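Stuner 项目组：接触前那一段怎么教
双臂花材装配的方法更新与测试结果

2024年1月31日

Stuner 项目组在 Prusell 的双臂工位上完成了仿真花装配任务的第二轮测试。这一轮的主要改动在训练数据的处理方式上，机械臂、夹爪和相机都沿用上一轮的。改动后的策略在留出的53个桌面布局上各跑一次，有18次没有完成，其余都把叶枝装到了花茎上并放回桌面。上一轮的策略在同样的布局上重跑，完成的不到一半。本文由项目组的 Hanna Kołodziej 整理，供中心内部其他小组参考。代码和数据的申请方式见文末。

任务是什么

操作者或者策略要做的事情并不复杂：一只手臂拿起花茎，另一只手臂拿起一枝散放的叶子，把叶枝的短柄卡到花茎的接口上，松开，再把整枝花放下。后续还有一个插架任务，把装好的花插到黑色的竖直插座里，插座的开口很窄，花茎根部要对准才能进去。

选仿真花有几个原因。花材便宜，坏了可以换。花茎和叶柄会弯，每次拿起来形状都不一样，这一点和我们以前做的硬质零件装配差别很大。叶片宽，叶柄细，从上往下看的时候叶片常常盖住叶柄，夹爪应该去的位置恰好看不清。固定相机能看到整张桌子，看叶柄却不够用，所以两只手臂的腕部都装了小相机，策略同时读固定视角和腕部视角。

花材由 Bartoš 供应，共4个品种。红玫瑰用得最多，因为它的花茎长而且直，操作者上手快。浅蓝色的大花最难，花瓣像布一样软，垂下来会遮住下面的枝条，枝条本身又细又多，互相交叉。Cyrill Frei 在上一轮测试的记录里写过，浅蓝色花的失败大多发生在腕部相机已经很靠近的时候，那时候视野里全是枝条，策略分不出哪一根是主茎。
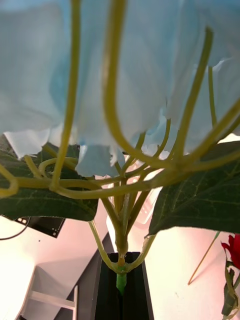

主茎和分枝在颜色上有差别，靠近根部的那一段更绿，上面的分枝偏黄。我们一开始希望策略自己学到这个线索，在上一轮里没有看到它用上。Bogdan Duda 做过一个简单的检查，把腕部画面转成灰度再送进策略，输出的动作几乎不变。也就是说策略在接近阶段主要靠形状，颜色基本没起作用。这个检查只需要改一行预处理，建议做类似任务的小组也做一遍，能省掉很多猜测。

上一轮的问题

上一轮的策略是标准的模仿学习，操作者遥操作两只手臂，我们录下画面和关节动作，然后直接训练。训练损失下降得很正常，放到工位上以后出现了一种重复的现象：夹爪移动到叶柄附近，停住，不再往下走。有时候停几秒以后继续，有时候一直停到超时。

Leszek Szewczyk 把停住的片段和示教数据放在一起看，发现操作者自己也在同样的位置停顿。人在遥操作的时候，夹爪快要碰到叶柄之前会先看一眼腕部画面，判断要不要往左或往右挪一点，这段时间里手臂基本不动。每次示教都有这样的停顿，长短不一。训练数据按帧采样，停顿占的帧数就多，策略在这个位置看到的大部分样本都是“不动”，于是它学会了不动。

这个问题在模仿学习里不新鲜，常见的处理是把静止帧删掉。我们先试了这个办法，停顿确实少了，但夹取的准确度也跟着下降。原因后来弄清楚了：操作者在停顿结束时会做一个很小的修正动作，幅度小到和静止帧差不多，阈值一设，修正动作也被删掉了。剩下的数据里，夹爪从较远的位置直接下到叶柄，中间怎么对准的那一段没有了。

阈值调低，停顿又回来。Cyprian Rutkowska 花了不少时间找一个中间值，在红玫瑰上能找到，换成浅蓝色花以后就不合适，最后放弃了用单一阈值的做法。

这一轮的方法

新的处理方式在内部叫 Skandanel，最初只是脚本的文件名，后来大家都这么叫，就没有再改。它包含两部分，数据重采样和一个辅助预测。

数据重采样的做法是先把每条示教切成段。切分点由夹爪的开合状态和末端速度共同决定，一次示教通常切成接近、修正、夹取、搬运、装配、松开几类段落。切完以后，每一段按末端走过的路径长度重新取样，不再按时间取样。手臂不动的时候路径长度几乎不增加，停顿自然被压缩掉。修正动作虽然小，路径上仍然有位移，所以能留下来。

路径长度里要把平移和转动合在一起算。第一版只算了平移，结果夹爪原地转动去对准叶柄方向的那几帧被压掉了，策略学出来的动作是位置对、角度不对，夹上去以后叶枝歪着。加上转动以后这个问题消失了。平移和转动之间的换算系数我们取的是夹爪指尖到腕部转轴的距离，没有专门调过。

还有一个细节是关节编码器的噪声。手臂停着的时候编码器读数会有小幅跳动，按路径长度累加，时间久了也会累出一段“位移”。处理方法是先对末端轨迹做平滑，再累加。平滑窗口不能太宽，太宽又会把修正动作抹平。我们是对着录像一条一条看着定下来的，这一步没有什么更好的办法。

辅助预测放在腕部相机这一路。训练时，策略除了输出动作，还要从腕部画面预测一个量：从当前位置到这一次实际夹取位置之间的偏移。这个偏移不用人工标注，示教录下来以后，夹爪闭合的那一刻在哪里是已知的，往前倒推，每一帧都能算出到那个位置还有多远、在哪个方向。推理时这个预测不直接参与控制，只作为训练时的约束。

为什么要加这一项，和散放叶枝的外形有关系。叶枝平放在白色桌面上，叶子从细柄的两侧伸出来，能夹的位置主要是柄端露出来的那一小截。只看动作标签，策略容易朝着叶片面积最大的地方去，因为那里在画面里最显眼。加了偏移预测以后，网络必须从较远的位置就判断柄端在哪一侧。Frei 把两版策略在接近阶段的特征图画出来比较过，新的一版在柄端附近的响应明显更集中。特征图只能作参考，我们没有拿它当结论。

训练集共1,536条示教，由组里几位成员轮流采集，其中一部分在去年12月补采。补采主要针对叶枝的朝向，上一轮的数据里柄端朝向操作者的情况偏多，因为大家摆放的时候会不自觉地摆成顺手的样子。补采时由程序给出每枝叶子的朝向，操作者照着摆。网络结构、图像分辨率和训练步数两轮一致，旧策略也用补采后的完整数据重新训练过，所以两者的差别可以归到处理方式上。

测试怎么做

测试布局事先生成好，不进训练集。每个布局规定了花的种类、花茎的位置和朝向、叶枝的位置和朝向，以及桌上其余叶枝的摆法。其余叶枝是干扰，策略夹哪一枝都算对，只要装得上。旧策略和新策略在同一个布局上先后跑，顺序随机，摆放的人不知道接下来跑的是哪一版。每次测试前花材按照屏幕上的参考图复位，复位误差用固定相机叠图检查，看得出偏差就重摆。
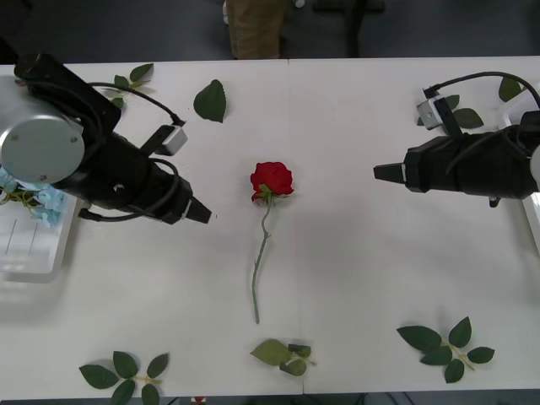
双臂工位桌面：红玫瑰位于中部，两侧夹爪相对，散放的叶枝分布在四周。

完成的标准有三条，叶枝卡在花茎上，松开以后不掉，花放回桌面时没有碰到桌子以外的东西。判定由现场一人、看录像一人分别给出，意见不一致的时候由 Szewczyk 再看一遍。意见不一致的情况主要集中在第二条上，有几次叶枝松开以后晃得厉害，但没有掉下来，按规则算完成。

测试中不允许人工干预。策略夹空以后可以自己重试，只要没有超时就继续。旧策略几乎不重试，夹空以后往往会继续做搬运动作，空着夹爪走到花茎旁边。新策略会重试，不过我们没有专门教它，示教数据里本来就有操作者夹空再来的片段，按时间取样的时候这些片段被长停顿稀释了，重采样以后比重上升。这个解释是 Duda 提出的，他把含有重试的示教单独拿掉以后再训练，重试行为基本消失，所以我们倾向于接受这个解释。

结果

总体结果开头已经给出。分阶段看，改善最大的是接近和夹取，停住超时的情况在新策略里只偶尔出现。搬运阶段两版没有差别，本来也很少出错。装配阶段新策略稍好，但改善幅度不大，剩下的失败有一多半在这里。

装配阶段的失败有一个共同点，叶枝夹起来以后在指间有转动。叶柄细，夹爪指尖是平的，夹住以后受一点力就会转，叶子一重的那边往下坠。夹起来时腕部相机离叶子太近，叶片占满画面，看不出柄端转到了什么角度。固定相机能看到，但分辨率不够。人在遥操作的时候会把叶枝举到另一只手臂的相机前面看一眼，再去装。新策略有时候也会这样做，不稳定。

按花的种类分，红玫瑰最好，浅蓝色花最差，这个顺序和上一轮一样。浅蓝色花的改善其实比红玫瑰大，只是起点低。每个品种分到的测试次数不多，种类之间的比较请谨慎引用，尤其不要从这篇文章里摘出来放到对外的报告里。

我们做了两组去掉单项的对照。只做重采样、不加偏移预测，停顿基本消失，但夹偏的次数增加，总完成数介于两版之间。只加偏移预测、不做重采样，夹取位置变准，停住的问题还在，总完成数和旧策略接近。两项一起用才有现在的结果。对照实验每组只训练了一次，没有换随机种子重复，这一点 Rutkowska 在组会上提过，后面会补。

散放叶枝的夹取

叶枝夹取这一步最能看出两版的区别，单独写一段。

叶枝的叶子数量和朝向都不完全一样，柄端有的露得长，有的几乎被叶片盖住。露得长的情况下两版都能夹到。被盖住的时候，旧策略会从上方直接压下去，夹到叶片，拿起来以后叶子折向一边，柄端不知道朝哪里。新策略多数时候会先横向移动，从没有叶片的一侧靠近，再闭合。

横向移动的时机也有讲究。太早，叶枝还在画面的边角，偏移预测的误差大；太晚，指尖已经快碰到桌面，移动会推着叶枝走。示教数据里几位操作者的习惯不同，有人喜欢在高处先对准再垂直下去，有人喜欢边下边挪。混在一起训练出来的策略两种动作都有，偶尔在两种之间犹豫。我们试过只用其中一位操作者的数据，动作更一致，但数据量不够，遇到没见过的朝向表现变差。目前还是混合使用。

夹爪张开的宽度也是一个变量。操作者通常一直保持全开，靠近以后才收。全开的好处是容错大，坏处是附近有别的叶枝时指尖会碰到。测试布局里有几个是叶枝挨得比较近的，新策略在这几个布局上的失败都和碰到旁边的叶枝有关。下一轮准备在示教时要求操作者提前收窄，看看策略能不能学会。

白色桌面带来的影响比预想的大。桌面没有纹理，指尖离叶枝还远的时候，腕部画面里大部分是空白，只有阴影能提供一点距离信息。Frei 试过把顶灯关掉一排，阴影变了，旧策略的夹取高度就不准了，新策略也受影响，只是程度轻一些。目前训练时加了亮度和局部明暗的随机变化，效果有，但没有单独统计。

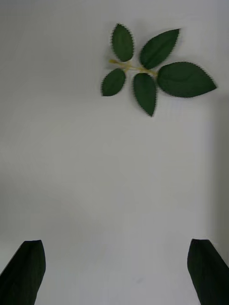 已知的不足

插架任务这一轮只做了少量尝试，没有纳入统计。主要困难在于花拿在手里以后，花头会挡住腕部相机往下看插座开口的视线，大花尤其明显。现在的想法是由另一只手臂的相机提供侧面视角，但那只手臂在装配以后还停在花茎旁边，要先让开，又多出一段没有示教过的动作。

重采样以后丢掉了时间信息，策略输出的动作速度比较均匀。对这个任务影响不大，叶枝轻，快一点慢一点没有关系。需要靠速度完成的动作，比如快速卡入或者甩动展开，按路径长度取样不合适，请不要直接套用。组里讨论过在输出端另外预测一个速度系数，还没有做。

切段依赖夹爪的开合状态，所以要求开合信号干净。我们有一批早期数据的夹爪信号有延迟，闭合命令发出以后读数隔一阵才变，直接切段会把夹取的开头归到接近段里，偏移预测的目标点也跟着偏。那一批数据后来用命令信号代替读数重新处理过。打算用这套脚本的小组请先检查自己的夹爪信号用的是哪一种。

装配接口会磨损。叶枝反复拆装以后卡得不紧，松开就掉，这种情况会被算成策略失败。测试期间按批次更换花材，训练期间没有严格执行，数据里应该混有一些已经松了的叶枝。Duda 现在在每批花材上贴标签，记录拆装情况，从下一轮开始执行。

下一步

近期的工作按顺序是补对照实验的重复训练，改夹爪指尖的衬垫，然后采插架任务的数据。指尖衬垫已经有两种样品，一种是软的平面，一种带浅槽。浅槽的那种夹叶柄不容易转，夹花茎时反而难放下，还在比较。Szewczyk 负责衬垫，Rutkowska 负责对照实验，Frei 负责插架任务的相机位置。

插架任务的示教采集需要熟悉双臂遥操作的人，组里人手不够。其他小组有兴趣参加的同事请联系 Kołodziej，第一次来需要留出半天熟悉设备。采集时一人操作，一人在旁边复位花材并记录，两个角色中途可以换。

重采样脚本和偏移预测的训练代码已经放到中心的内部仓库，目录名 Skandanel，说明文件里有依赖的版本和一条样例数据。完整数据集体积较大，申请后由 Duda 拷贝到指定的存储位置。测试布局文件也在仓库里，请不要用于训练，否则以后的结果没法和这一轮比较。

使用中发现问题可以直接在仓库里提，也可以到工位来找我们。测试录像只保留在本地，需要看失败片段的同事请提前说明要看哪个布局，编号见仓库里的结果表。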